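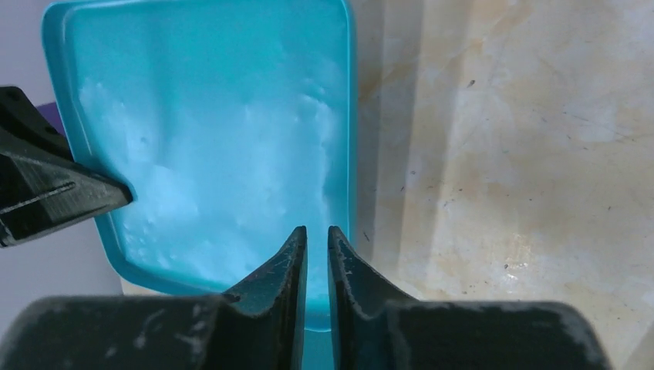

Gripper comparison, pre-run and post-run checklist
Site: Braltcombe, kitchen counter station
Date: 29 July 2018
Grippers under comparison: Jurneo two-finger, Fikre two-finger
Result: pass with comments

1. Arm and mounting
Base clamps tight: OK
Wrist bolts torqued and marked: OK
Cable slack at full wrist rotation: OK. The strain relief was replaced in February and has not shifted.
Mounting hardware free of cracks: OK
Comment: Black paint on the metal strip between the fingers is scuffed and chipped. Cosmetic only. Touch up at the next teardown, and keep loose paint away from the tray tasks until then.

2. Fingers
Fingers seated, no play by hand: OK
Open and close through full stroke, five times: OK
Contact faces clean: NOT OK at first check
Comment: Pale specks and white residue on the fingers and housings, with flecks along the upper edges of the fingers. Light scratches too. Wipe with a dry cloth, then a damp one, and let dry before the next run. Do not use compressed air near the wrist camera. Rechecked after wiping, OK.
Comment: Add "wipe fingers" to the changeover card. It is on the Fikre card but was left off the Jurneo card.

3. Wrist camera
Lens clean: OK
Fingertips in view when closed: OK
Exposure locked: OK
Comment: Glare off the marble-pattern counter is still a problem. Bright patches wash out the veining, and the edge finder picks up the wrong line about one time in ten. Same complaint with both grippers, so it should not count against either one in the comparison. Try turning the overhead light down before changing any camera settings.

4. Controller
Emergency stop tested from both sides of the counter: OK
Grarnness controller log started and clock checked: OK
Cycle counter reading at start: 1367
Force limit matches the run sheet: OK
Comment: Over 1000 cycles since the last finger pad change. Pads are due.

5. Work area
Counter level: OK
Counter clear of debris: NOT OK
Comment: Small dark specks on the counter. Sweep before each set.
Teal box with cardboard insert, insert seated flat and cups empty: OK
Tongs laid on the strawberry tray: OK
Clearance between finger and box wall: MARGINAL
Comment: With the gripper spread open, the right finger comes in very close to the lower right wall of the box. Raise the approach height before the insert task is run at full speed. Keep the wide approach for the Jurneo only.
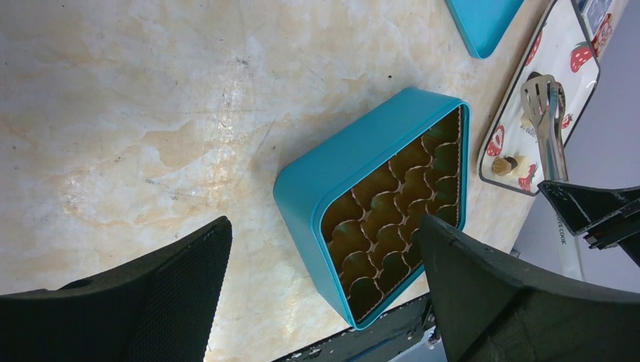

6. Before sign-off
Fingers open, arm parked, power off at the controller: OK
Log copied to the shared drive: OK, file 122
Open items: pads, paint, overhead light, approach height
Next inspection: after the pad change, both grippers, same station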